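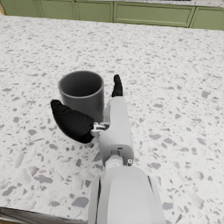

Tiempo de lectura: 5 minutos

Sección 2. Puesta a punto de la mano en la celda de encimera

Esta sección trata la preparación de la mano Sirus para el ejercicio de agarre de vaso, primero en el simulador Beaudoin y después en la celda física de Norndale. Sustituye a la hoja que circulaba por el taller, que daba por buena la calibración de fábrica. Nosotros no la damos por buena. Tampoco damos por bueno el simulador, aunque lo usamos todos los días: sirve para descartar posturas malas, y de ahí a confirmar las buenas hay un trecho que el folleto comercial se salta.

En la imagen de cabecera, un render del simulador, el pulgar negro pasa por delante de la parte baja del vaso y la punta del dedo queda levantada a su derecha. Es la postura que llamamos agarre abierto. Todos los ajustes de esta sección parten de ella.

2.1 Antes de empezar

Necesitará la consola de la celda, la llave pequeña del estuche, un paño sin pelusa y el vaso de prueba. Use siempre el mismo vaso. Si alguien lo ha cambiado por otro «casi igual», anótelo en el registro y repita la sección completa.

Compruebe que el perfil cargado es el 1371. El perfil 671 sigue apareciendo en el menú y hay quien jura que va más fino, pero corresponde a la muñeca anterior y nunca hemos visto una medición que respalde esa fama.

PRECAUCIÓN: la parada de emergencia corta el movimiento de los dedos, pero no garantiza que suelten lo que sujetan. No meta la mano entre el pulgar y el dedo con la celda energizada, diga lo que diga el indicador verde.

2.2 Puesta a cero en el simulador

1. Abra la escena de cocina y cargue el perfil 1371.

2. Lleve la muñeca a la posición de reposo. Espere a que los valores de las articulaciones dejen de cambiar en pantalla. El mensaje «Listo» sale antes de tiempo con bastante frecuencia.

3. Acerque la mano al vaso a velocidad reducida, con la palma por debajo del borde del vaso.

4. Coloque el pulgar por delante y la punta del dedo al costado. Deténgase ahí, sin cerrar.

5. Gire el punto de vista y mire el hueco desde los dos lados. Una sola vista engaña: un dedo puede parecer pegado al vaso y estar bastante separado de él.

6. Guarde la postura con el nombre «abierto» y apunte los valores a mano en el registro. El guardado automático existe, sí. Apúntelos igualmente.

Nota: si el pulgar atraviesa el vaso en el simulador, no siga. Algunas versiones del modelo de contacto toleran la penetración y la marcan como agarre correcto. Reinicie la escena y repita desde el paso 2.

2.3 Traslado a la celda física

7. Con la celda sin tensión, limpie las puntas de los dedos con el paño seco. La guía original recomendaba un limpiador específico. Lo probamos durante una temporada y no apreciamos diferencia alguna, salvo en la factura.

8. Revise a mano la articulación del pulgar. Debe moverse sin saltos en todo su recorrido. Si nota un punto duro, vaya directamente a 2.5.

9. Compruebe con la llave los tornillos accesibles de la palma. Basta con que asienten. Quien aprieta más «por si acaso» acaba pidiendo un recambio.

10. Dé tensión, cargue la postura «abierto» y ejecútela sin vaso.

11. Compare los valores de la consola con los del registro. Los que no coincidan se corrigen en la celda, nunca en el registro.

PRECAUCIÓN: en el primer movimiento con tensión, mantenga la parada de emergencia al alcance y a cualquier otra persona fuera de la zona marcada. La muñeca puede buscar su cero por el camino más largo.

2.4 Prueba de cierre

Coloque el vaso en su marca y ejecute la postura «abierto». Cierre primero el pulgar, hasta que toque, y después el dedo. El orden inverso funciona en el simulador y en la celda tiende a desplazar el vaso antes de sujetarlo.

Repita el ciclo 11 veces seguidas sin tocar ningún ajuste. Una demostración que sale bien a la primera no prueba nada, y en Norndale hemos visto unas cuantas. Si el vaso se mueve de la marca en cualquiera de los ciclos, la prueba no se da por superada, aunque el programa informe de lo contrario.

Nota de Raymonde Nguyen, mantenimiento: el porcentaje de confianza que muestra la consola al cerrar no se usa para aceptar ni para rechazar. He pedido dos veces que me expliquen cómo se calcula y sigo esperando la respuesta. Miren el vaso.

2.5 Si algo no cuadra

El pulgar se queda corto. Corte la tensión y revise las piezas de unión con la palma. Si hay holgura, apriete y vuelva al paso 8. Subir la fuerza desde la consola tapa el síntoma un par de días.

La punta del dedo roza el vaso al llegar. Retire la muñeca, aumente la separación lateral y repita la aproximación desde el reposo. No corrija con el dedo lo que está mal en la muñeca.

Los valores cambian de una mañana a otra. Anote la temperatura de la sala y deje la celda encendida un rato antes de medir. Sospechamos del arranque en frío, sin haberlo demostrado.

Punto duro en el pulgar. No lubrique. Desmonte el conjunto siguiendo la ficha de despiece y envíelo al taller de Drarovstead con una copia del registro. Sin la copia lo devuelven con la frase «funciona correctamente», y vuelta a empezar.

2.6 Revisión periódica

Repita 2.3 y 2.4 cada vez que se actualice el programa, se cambie una pieza o se mueva la mesa, por poco que sea. El aviso automático de recalibración puede dejarse activado, pero no sustituye a ninguna de estas pruebas. Firme el registro al terminar, con la hora y el número de perfil.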